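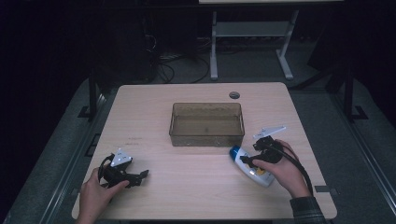
Hand-held gripper pair at the Cunbridge station, with the tinted bin and a bottle held in the right gripper.

Daily Setup and Care of the Hand-Held Gripper Station

This procedure applies to the Shehu gripper pair installed at the Cunbridge site. It must be completed by the operator before the first recording of each shift. Operators who have not been trained on the pair should not carry out the monthly section.

Before you begin
Confirm that the station supply is switched off. Have ready a lint-free cloth, a 2 mm hex key and the station log.

Preparing the table
1. Wipe the tabletop and allow it to dry.
2. Place the bin near the center of the table, open side up. Remove anything left in it by the previous shift.
3. Set out only the items named on the task sheet.

Checking the grippers
4. Inspect the finger joints of each gripper. Wipe away dust and any product residue.
5. Check the white triangular plate on top of each gripper. It must not rock when pressed at the corners. Tighten the screws by hand only.
6. Follow each black cable from the handle outward. The cable should hang in an easy loop and must not pull when the arm is fully extended over the bin.
7. Switch on the 24 V supply and start the Skemska console.
8. Open and close each gripper 9 times. The finger position shown on the console should return to zero each time. If it does not, run Zero Fingers from the Service menu and repeat the check.

Test grasp
9. Leave the left gripper open and close to the tabletop. With the right gripper, pick up a capped bottle by its body, lift it slightly and hold it over the table. The bottle should not turn in the fingers.
10. Place the bottle in the bin and release it. Enter the result in the log.

Monthly service
Replace the finger pads after 3,000 grasps, or earlier if they are cut or shiny. Pads are changed on both grippers at the same time. Order replacements from Furnance using the part number on the inside cover of the log.

A gripper that fails step 8 after two attempts must be tagged and withdrawn from use until it has been inspected.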